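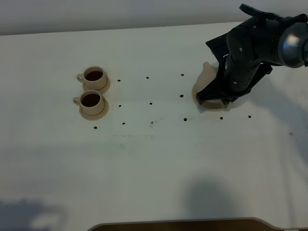
Quarta-feira, bancada branca

Retomo o conjunto Ploven (bule com base, duas chávenas, dois pires). Objectivo de hoje: fixar a disposição de mesa para a série de café, registar o nível de enchimento e ver como se comportam os pires com as chávenas cheias. A parte do chá fica para outra entrada.

Disposição. As duas chávenas do lado esquerdo, desencontradas, a de trás um pouco mais à direita. Asas viradas para a esquerda nas duas. Bule à direita, sobre a base redonda bege. Entre as chávenas e o bule ficam os pontos pretos do tampo. Um dos pontos da fila de baixo está com aspecto borratado, com umas marcas acinzentadas em volta. Não sei se é tinta arrastada ou sujidade. Passar álcool só à volta, com cotonete, e se não sair refazer o ponto. A Danai Tzavaras tem a caneta fina.

Os pires estão demasiado próximos um do outro para o meu gosto. Com a luz actual, a sombra do pires de trás cai na zona da borda do pires da frente e a leitura do rebordo fica má. Na próxima montagem afastar 34 mm e repetir. Não mexi hoje para não perder a referência.

Café. Lote Bako, moagem do costume, 500 ml preparados de uma vez e deixados em repouso 9 minutos antes de servir. Servi à mão com o jarro graduado, directamente nas chávenas, sem passar pelo bule. Enchimento alto, quase pela borda na chávena de trás. É mais do que se usa à mesa, mas interessa-me o contacto do líquido com a faixa superior da parede interior, que é onde o Rangi Rewi encontrou o anel castanho na série anterior.

Pesagens. Chávena de trás com café e pires: 221 g. A da frente não ficou registada – a balança desligou-se a meio e quando dei por isso já tinha posto a chávena na mesa. Repetir com as duas na próxima sessão e anotar a tara dos pires em separado. O valor que está na folha antiga não serve, foi feito com os pires do conjunto Jirkness, que têm outro diâmetro.

Observações sobre as peças:

Acabamento ligeiramente brilhante em chávenas e pires. Com o tampo fosco o contraste é fraco e o contorno creme perde-se nas zonas bem iluminadas. O café escuro resolve o problema na abertura da chávena, mas não no rebordo do pires. Experimentar um fundo cinzento médio por baixo de um dos pires e comparar.

Tom: as chávenas são creme, os pires puxam mais para o bege. A base do bule vai com os pires. Na ficha Welten estão todas as peças descritas como "creme", corrigir.

Asa em anel, fechada e arredondada. Pega-se bem com dois dedos enquanto a chávena está vazia. Cheia a este nível, levantei a da frente duas vezes e à segunda tive de a pousar com a outra mão por baixo. Os pires são rasos, com rebordo levantado. Não medi que volume retêm antes de transbordar. Fazer esse ensaio com água corada e seringa, chávena no lugar.

Manchas. Protocolo igual ao anterior: deixar o café nas chávenas até ao fim da sessão, despejar, enxaguar com água à temperatura da sala, sem detergente e sem esfregar, secar ao ar viradas para baixo. Observar a parede interior à lupa na manhã seguinte. Registar em separado o anel da linha de café e o fundo. Se aparecer anel, segunda lavagem com detergente neutro e nova observação.

Atenção a quem arrumar: não pôr estas duas chávenas na máquina de lavar. Na série anterior uma delas foi lá parar e perdemos a sequência toda.

Bule. Fica na base durante toda a sessão, excepto quando indicado na folha. Falta verificar se assenta sempre na mesma orientação. A base é redonda e sem referência, portanto a rotação não está controlada. Pensei num traço a lápis na parte de baixo da base e outro no tampo. O Rangi prefere fita. Decidir antes da próxima montagem.

Pendentes:
– refazer ou limpar o ponto borratado
– pesar as duas chávenas, tara dos pires à parte
– afastar os pires e repetir a vista
– corrigir a ficha Welten (cores)
– ensaio de retenção do pires
– pedir mais café Bako, o saco aberto não dá para outra série

Nota da Danai, acrescentada à margem: o jarro graduado tem a marca dos 500 ml gasta e lê-se mal com a luz de lado. Usar a proveta enquanto não vier outro.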